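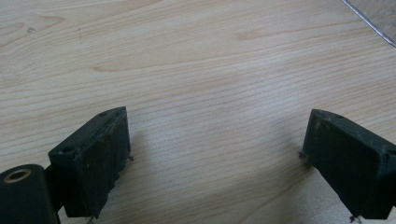 *Pale tabletop, fine grain, one darker oval figure toward the upper left.*

# Dry to the Touch of Whom?

16 Nov 2019

I have been selling and applying clear coatings long enough to own a drawer of them that have gone solid in the can, and my complaint is with a single word on the label. The word is "dry."

Take Vinus, a two-part waterborne floor lacquer that I like and will go on buying. The front of the can says "Dry in 2 hours" in letters you could read from a passing truck. On the back, under the recycling symbols, you learn that you may walk on it in socks after eight hours, put furniture back in two days, and lay a rug when the coating has "achieved full chemical resistance." For the length of that achievement you are referred to the technical data sheet. The technical data sheet refers you to your distributor. I am the distributor.

So customers call me. They call in the evening with a chair leg stuck to the dining room floor, and they read me the front of the can in the tone people use for wedding vows. They were told two hours. They waited three, to be generous. I explain that dry means dust will no longer settle into the film and stay there. It's a fact about dust. The chair has to wait for something else, called cure, during which the film looks finished and behaves like cold butter.

The trade has perfectly good words for all of this. There is dust-free, tack-free, dry to handle, dry to recoat, and cured, and each can be tested by a bored person with a cotton ball or a weighted thumb. On the shelf they get boiled down to one, and the one that survives is always the smallest number. You'd think that once in a while, by accident, a marketing department would pick the second smallest.

I put this to Regula Gasser, who worked for Flendico when they were redoing their labels and has since left for adhesives. She told me they had mocked up a can with the cure time on the front, as large as the dry time. It tested very well for trust. It tested terribly for being picked up. People stood in the aisle at Pfister, read "full cure," set the can back on the shelf in the manner of someone returning a baby to its mother, and bought the one next to it, which was slower but didn't mention it. Flendico kept the old label. I'd have done the same, and I'd have felt bad for a whole afternoon.

The usual defense is that professionals know the difference and the rest should read the sheet. I've met professionals. In September I was asked to look at a gym floor that Drusport had recoated over a long weekend, 500 square meters of it, very handsome, with a neat set of bleacher wheels pressed into one end. The crew had twenty years between them. They knew all about cure. The school had the can, though, and the school had a volleyball practice, and when a foreman says "wait" and a label says "dry," the label wins, having better typography. The repair quote came to 3,062 francs. Everyone agreed this was somebody's fault.

And the sheet itself is no great comfort. Every drying figure on it was measured at room temperature, moderate humidity, with some air moving and a film put down at exactly the thickness specified. I have never been in this room. I'd like to be, it sounds pleasant. The rooms I visit are a basement with the window painted shut, or a kitchen where the heat's been turned off to save money while nobody's cooking. In those rooms the lacquer goes on at whatever thickness the roller felt like, and it cures on its own schedule, like a teenager.

Waterborne products have made this worse by getting better. The old solvent varnish stank for a week, and as long as it stank you had a fair idea that things were still going on in there. My father wouldn't set foot on a floor he could smell. The new ones smell faintly of a swimming pool for an hour and then of nothing at all, and your nose, which used to be the most reliable instrument on the job, goes off duty with the work half done. I don't want the stink back. I have a headache from 1988 that I think is still the same headache. But we took away the one warning every customer understood and put nothing in its place except smaller print.

Mirjam Strebel, who refinishes furniture and disagrees with me on most things, says I'm fussing. Her view is that people learn the lesson once, with one ruined tabletop, and it sticks, generally along with a newspaper. She hands her customers a card with a date on it and tells them the piece may not be used before then. She doesn't explain the chemistry. She says chemistry invites negotiation. When I asked how she arrived at the date, she said she takes the sheet's figure, adds a week, and adds another if the customer has children.

I've come around to the card, if not to the arithmetic. What I'd ask of the manufacturers is modest: three lines on the front, same size of type. When you can touch it, when you can walk on it, when you can forget about it. They can print the conditions underneath, and if there's room they could mention that a cold house makes all three numbers longer. Will it sell fewer cans? For one season, maybe, until the competition is made to do it too. Paint companies have survived the removal of lead, which I'm told was also going to finish them.

Until then I've started sticking my own label over theirs. It's white, it comes out of the office printer a little crooked, and it gives the three times with a line for the customer's initials. Flendico's representative noticed it on his last visit and asked me to stop, as it covers part of the logo. I said I'd look into a smaller size. The printer's out of toner anyway, and the next batch of Vinus comes in on a pallet of 8 cases, so I have some peeling to do either way.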